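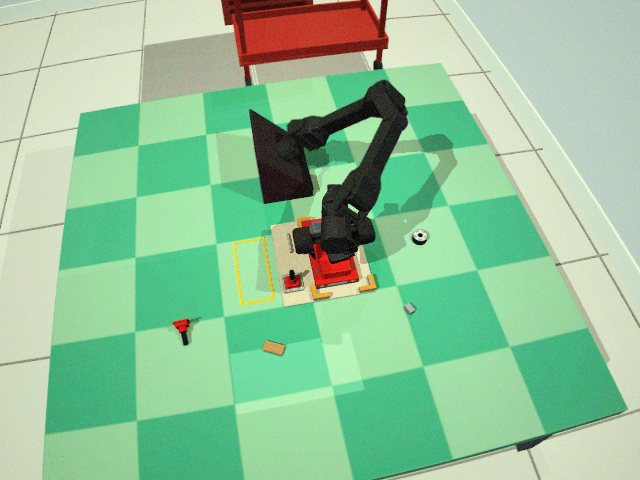 前回の募集要項は短すぎて、プログラムが書けない人間が応募してよいのかどうか最後まで分からなかった、という声があった。応募してかまいません。前回も、参加した人の半数近くは開発の経験がありませんでした。今回の要項ではその点を含め、問い合わせの多かった事項を先に書いておきます。長くなりますが、応募の前に最後まで読んでください。

参加者募集
Paltside 空間と物語の制作プログラム
主催 Nongate
会場 Galindo(旧織物倉庫)

募集の概要

Nongateでは、実在する建物を題材に、歩いて読む短い物語をゲームまたはVR作品として制作する参加者を募集します。題材となる建物は会場のGalindoです。参加者は少人数の班に分かれ、建物の調査、脚本、空間の設計、実装、音の制作を分担し、班ごとに一作品を完成させます。完成した作品は3月に同じ建物の1階で公開します。

制作期間は11月から翌年2月までです。全体の作業時間は72時間を予定しており、これには会場での共同作業と講評が含まれます。自宅で行う作業は含みません。自宅での作業量は班と担当によって差が出ます。前回は脚本の担当が前半に、実装の担当が後半に忙しくなりました。

今回の主題

今回の主題は「閉じた部屋の前後」です。Galindoには、改修のときに入口をふさいだ部屋がいくつかあります。図面には残っていますが、今は入れません。参加者には図面と改修記録の写しを渡します。その部屋に何があったかを史実として再現する必要はなく、まったくの架空の出来事を置いてもかまいません。ただし、来場者が作品を体験したあとで実際の廊下に立ったとき、作品の中のどの場所にいるのかが分かるようにしてください。

ジャンルは問いません。前回は怪談に近いもの、引っ越しの荷造りをするだけのもの、建物の時計が少しずつずれていくものなどがありました。戦闘や得点のある作品も可能ですが、体験時間が短いため、操作の説明に時間を取られるものは公開時に苦労します。一人の来場者が最初から最後まで体験して十分以内に収まる長さを上限とします。

制作環境

共通の制作環境としてWukicoを使います。建物の内部を歩ける状態にした基本データを、初回にすべての班へ配布します。壁、床、階段、開口部の寸法は現状の実測に合わせてありますが、家具と照明は入っていません。家具や照明をどうするかは班で決めてください。

Wukicoを使ったことのない人のために、初回と第2回の前半に講習を行います。講習で扱うのは、データの読み込み、視点の移動、文字と音の配置、場面の切り替えまでです。これより複雑な仕掛けを作りたい班には、作業時間中に技術担当が個別に相談を受けます。技術担当が代わりに実装することはありません。

別の制作環境に慣れている人が班にいる場合は、そちらを使うことも認めます。その場合、公開用の機材で動作することを1月末までに班で確認してください。確認できなかった作品は、映像での展示に切り替えます。

ヘッドセットと作業用のコンピューターは会場で貸し出します。持ち帰りはできません。自分の機材を持ち込む人は、初回に機種を申し出てください。電源の容量に限りがあり、申し出のない機材は使用を断ることがあります。

募集する担当

応募の時点で、希望する担当を第2希望まで書いてください。班の編成は主催者が行います。友人どうしで応募する場合、同じ班になるとは限りません。

脚本
物語の構成と、作品の中に出るすべての文章を担当します。小説や戯曲の経験がある人を歓迎しますが、条件ではありません。画面に出る文章は短く、来場者は立ったまま読みます。長い文章を削る作業が多くなります。

空間
基本データに手を加え、作品に必要な部屋と道筋を作ります。建築や舞台美術を学んでいる人に向いています。図面の読み方は初回に説明します。実際の建物にない部屋を加えるときは、図面のどこにつながるのかを一枚の紙にまとめてもらいます。公開時にその紙も展示します。

実装
作品を動く状態にします。この担当に限り、何らかのプログラミングの経験を求めます。言語は問いません。授業で少し触れた程度の場合は、その旨を応募用紙に書いてください。編成の参考にするもので、選考で不利になることはありません。

音
環境音、効果音、必要であれば音楽を担当します。Galindoの中での録音は、指定した時間に限り自由に行えます。既存の楽曲は、権利者の許諾が確認できるものだけを使えます。許諾の手続きは班で行い、書面の写しを主催者に提出してください。

進行
班の予定を管理し、主催者との連絡を受け持ちます。前回はこの担当がなく、脚本の人が兼ねることが多かったため、今回から独立させました。公開時の案内文の作成も進行の仕事です。

応募の条件

制作開始の時点で満18歳以上であること。学生かどうかは問いません。
初回と講評の回に会場へ来られること。それ以外の回は、班の了解があれば欠席できます。
作業と打ち合わせを日本語で行えること。作品の言語は日本語でなくてもかまいませんが、その場合は日本語の字幕か配布用の訳文をつけてください。
3月の公開に作品を出すことに同意すること。

居住地の条件はありません。ただし宿泊先の用意と交通費の支給は行いません。遠方からの参加を考えている人は、回数と開始時刻を確認したうえで応募してください。

日程

10月 応募締切(月末)、選考
11月 初回、講習、建物の見学、班の編成の発表
12月 脚本と空間の案の提出、第1回講評
1月 実装と録音、公開用機材での動作確認
2月 仕上げ、第2回講評、搬入
3月 公開

会場での作業は、夜の回が18時30分から、昼の回が13時からです。各回の日付は参加が決まった人に知らせます。年末年始は会場が閉まります。暖房が効くまで時間のかかる建物なので、12月以降は上着を脱がずに作業することになると考えてください。

費用と報酬

参加費はかかりません。配布資料と貸出機材の費用は主催者が負担します。班ごとに制作費の上限を設け、領収書と引き換えに支払います。対象になるのは素材の購入、印刷、録音に必要な消耗品です。飲食費と機材の購入費は対象になりません。

参加者への報酬はありません。公開期間中の受付と案内を引き受ける人には、別に時給を支払います。受付の募集は2月に行い、参加者以外からも受け付けます。

作品の権利

作品の権利は制作した班の全員に属します。主催者は、3月の公開と、その記録および次回の募集の案内に作品を使うことができます。それ以外の目的で使うときは、そのつど班に許可を求めます。

公開後に作品を配布したり、ほかの催しに出品したりすることは自由です。その際、建物の基本データをそのまま取り出せる形で配布することは避けてください。配布の形に迷う場合は、技術担当に相談してください。制作途中で班を抜けた人の扱いについては、初回に配る覚書に定めてあり、全員の署名をもらいます。

応募の方法

次のものを主催者の応募窓口に送ってください。

応募用紙
氏名、連絡先、希望する担当、参加できない時期を書く欄があります。様式はGalindoの受付で配布しているほか、Nongateの募集ページから取得できます。

短い文章
これまでに行ったことのある建物をひとつ選び、入口から奥まで歩く道順を、その建物を知らない人に向けて書いてください。用紙一枚に収めてください。担当にかかわらず全員に提出してもらいます。文章のうまさではなく、道順が分かるかどうかを見ます。

過去の作品(任意)
ゲーム、図面、模型の写真、脚本、録音など、種類は問いません。ひとつに絞ってください。共同制作の場合は、自分が受け持った部分を書き添えてください。実装を希望する人は、動くものがあればその入手方法を書いてください。なければ不要です。

締切は10月末の17時です。郵送の場合もこの時刻までに届いたものを受け付けます。送られた資料は返却しません。

選考

書類で選考し、担当の人数に偏りが出た場合にだけ短い面談を行います。面談は遠隔でも受けられます。前回の応募はおよそ56件で、脚本の希望が最も多く、音の希望が最も少ない結果でした。今回も同じ傾向になると見ています。第2希望に音か進行を書ける人は書いてください。

結果は11月の初めまでに、応募した全員に連絡します。選考の理由についての個別の問い合わせには答えられません。

参加にあたっての注意

Galindoの1階には段差のない入口があり、車いすで入れます。2階へは階段しかないため、調査で2階を使う回には、実測の映像と基本データで代わりの作業ができるようにします。公開は1階だけで行います。

ヘッドセットで気分が悪くなりやすい人も参加できます。前回、画面だけで作業を通した参加者がいました。担当の希望を出すときに書いてもらえれば、確認作業の割り振りで配慮します。各班の作品には、ヘッドセットを使わずに体験できる版を必ず用意してもらいます。

文字による情報の補助や手話通訳が必要な人は、応募用紙の備考欄に記入してください。手配に時間がかかるため、できるだけ締切を待たずに知らせてください。

会場内は飲食の場所が決まっています。制作室では、ふたのある飲み物だけ持ち込めます。駐車場はありません。自転車は北側の通用口の脇に置けます。

説明会

10月の半ばに、Galindoの1階で説明会を開きます。19時に始まり、前回の作品の体験と質疑を行います。予約は不要です。説明会に出たかどうかは選考に関係しません。配布する資料は、翌日から募集ページでも読めるようにします。

問い合わせ

募集についての質問は、NongateのPaltside制作プログラム係まで、募集ページの問い合わせ欄から送ってください。電話での受付は行っていません。返信には数日かかります。会場の見学を希望する人は、Galindoの受付で開館時間中に申し出てください。改修工事中の区画には入れません。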